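I stopped by the old Geraghty building on my lunch break. The sign is gone, and you can see where the letters were from the bolt holes in the brick. A dentist has the first floor now. I worked on the second floor for most of my twenties, at the Hudberg Courier, and I had been meaning to write something about it since the paper put out its last print edition in November.

Kaan Tekin hired me. He was the city editor, and I had sent him clips from my college paper that I would be embarrassed to show anyone today. He called and asked if I could cover a water district meeting that night in Cullby. I said yes and then had to look up where Cullby was. The meeting ran until after eleven. The board argued over a rate increase and whether a man in the front row had already used his speaking time. I turned in way too much copy. Kaan cut it to nine paragraphs while I sat next to him, reading each line under his breath before he took it out.

That was the training. He didn't explain much. If he moved your fourth paragraph to the top, you were supposed to figure out why. By spring I was putting it at the top myself most of the time, and he would just grunt and send it on to the copy desk.

The copy desk was Zerrin Saraç. At one point there had been a full row of people over there, but when I started it was her and a part-timer, and later it was her. She kept a binder of local spellings and titles that went back further than the computer system did. It had every street that was a "Street" on one side of the creek and an "Avenue" on the other. She once held a story of mine because I had a precinct total at 3,109 and the county sheet said something else. I told her the clerk had read it to me over the phone. She told me to call the clerk back. The clerk had read me the wrong line.
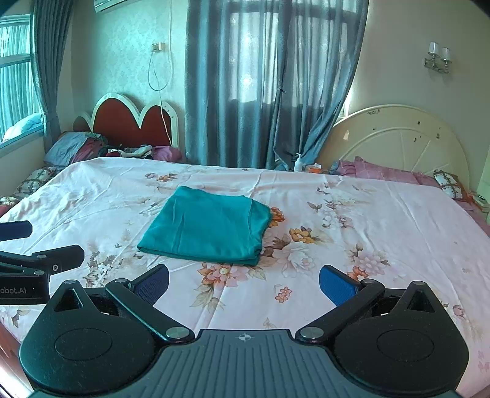 I still call people back because of her. I do communications for a school district now, so the stakes are mostly bus schedules, but I read every number out loud to whoever gave it to me and wait for them to say yes.

The story people bring up, if they remember my byline at all, is the Fliroston annexation. The city wanted to take in a stretch of county land west of the highway, and the people who lived out there had been told very little about it. I spent up to six weeks on that one between my regular meetings. I knocked on doors and got a lot of iced tea and one dog bite. We ran it over two days, and the council put off the vote. They passed it the next year with a few changes, and I had to cover that too. Kaan said that was how it usually went and asked when I could file.

I don't want to make the place sound better than it was. The pay was bad and the heat on our side of the building was worse. We missed things. For a long time we had no one who could do an interview in Spanish, and there were whole neighborhoods we wrote about only when there was a fire. Kaan knew that and said so in budget meetings, and the answer was always next year.

The last edition had 16 pages, and a lot of that was legal notices. I bought 2 copies at the gas station. Zerrin had retired by then, but she told me she read it with a pen anyway and found a wrong middle initial on page three.

The website is supposed to keep going with a smaller staff. I have a subscription and I'll keep paying for it. The water district in Cullby meets again on 12th December, and I checked the site this morning to see if anyone was assigned. I couldn't tell, so I sent them an email with the agenda attached.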